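Plenamham Tabletop Practice

The Plenamham Tabletop Practice, usually shortened to PTP, is a voluntary code of good practice for small robot arms that pick up and sort objects on a bench. It covers how a work surface is set out, how a task is recorded and when a run may be counted as a success. The code is used mainly in college laboratories and small workshops. It is not a safety standard and does not replace the risk assessment required before a robot is switched on.

Background

The code grew out of a shared set of bench notes kept by two groups, Jikton and Prellard, which had been trading results on sorting tasks and found them hard to compare. Each group reset its objects differently between runs, and each had its own idea of what counted as a drop. The notes were rewritten as a single document of 38 clauses and released under the Plenamham name in May. A later revision merged several clauses on lighting and moved the material on grippers to an annex.

Scope

PTP applies to fixed arms with a parallel or two-finger gripper working on a flat surface. Mobile bases, suction tools and conveyor work are left out. Objects must be rigid and light enough to be lifted by one finger and thumb. Soft goods such as cloth were considered for the first release and dropped - the drafters could not settle on a way to describe a starting shape.

Layout of the work surface

Objects are placed directly on the surface, apart from one another, and should differ in colour or shape so that a written instruction can refer to only one of them. Receiving containers are open at the top and are recorded as part of the layout. Mats and printed markers are allowed if they are listed in the record. The area beyond the surface is not controlled, but equipment in view of a wrist camera should stay where it is for the length of a session.

Starting positions are varied between runs. The code asks for at least nine distinct layouts per task and does not allow a run to be discarded on account of an awkward placement.

Recording of runs

A run begins with the fingers open and clear of all objects. It ends when the instruction has been carried out, when the time limit is reached or when the operator presses stop. Operators note the outcome before resetting the surface. Touching an object by hand during a run ends it, and the run is entered as a failure. The largest set of records kept to the code, the Pacheco log, holds 2,154 runs.
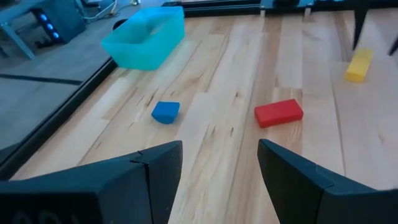 Prellard has argued that the hand-contact rule is too strict for teaching benches, where a student may nudge a block back from the edge out of habit, and that such runs ought to have a category of their own. The current text keeps the rule and lets the operator add a remark.

Wrist camera views

Annex B deals with cameras carried at the wrist. Both fingertips should be in view when the gripper is open, and the mounting must not be altered within a session. If the camera is bumped or removed, a new session number is started. Exposure may be set automatically or by hand, but the setting is written down.

Relation to other documents

PTP borrows its vocabulary from general robotics usage and defines only six terms of its own, among them "layout", "run" and "reset". Guarding, emergency stops and speed limits are left to the rules in force at the site.

See also
End effector
Pick and place
Repeatability
Risk assessment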